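Nirnari Players, Production Meeting
Wednesday, 7 p.m., rehearsal room

Present: Graça Baptista (director, chair), Thanasis Lazaridis (lighting), Nilmini Gamage (sound), Markos Tzanetos (stage manager, minutes)
Apologies: Bergþóra Kárason (set)

1. Last minutes
Approved. Markos has fixed the spelling of Ebihara on the contact sheet.

2. Lighting
Thanasis ran the storm sequence for us on his laptop and it got a round of applause, which is a first for a production meeting! The build now takes 40 seconds, starting with the low side light and bringing in the cold blue wash only when the ship's bell sounds. Graça loves it and asked for the same patience in the dawn scene. The plot is at 82 cues. Thanasis would like a full evening for focusing before tech week. Agreed.

3. Sound
Nilmini has recorded the harbor crowd with the whole cast and it sounds wonderful (the two altos doing seagulls are staying in). She would still like a real foghorn in place of the library one and is going to try the Sirent rehearsal studio for a loan. Cue 2 clashes with Prerier's first line, so it moves back to the door slam.

4. Set
Bergþóra sent notes. The raked deck is drawn and the lumber is priced. She asks that the upstage steps be settled before she orders, as the actors are using them far more than planned. Graça will walk the blocking with her this weekend. Everyone very excited about the mast.

5. Running crew
One more pair of hands needed for the Act Two change. Markos to ask the August workshop group, who were terrific on the last show.
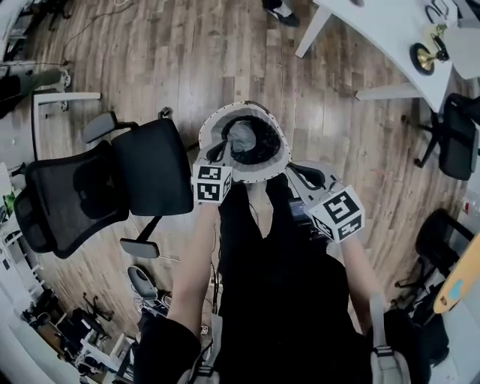 Forearms, marker cubes and a ring, from above

6. Any other business
Door code for the scene dock is now 3002, please don't write it on the wall. Nilmini is bringing lemon cake to the first run-through.

Actions
Thanasis: book focus evening
Nilmini: foghorn, revised cue sheet
Graça and Bergþóra: upstage steps
Markos: crew call

Meeting closed 8:40 p.m.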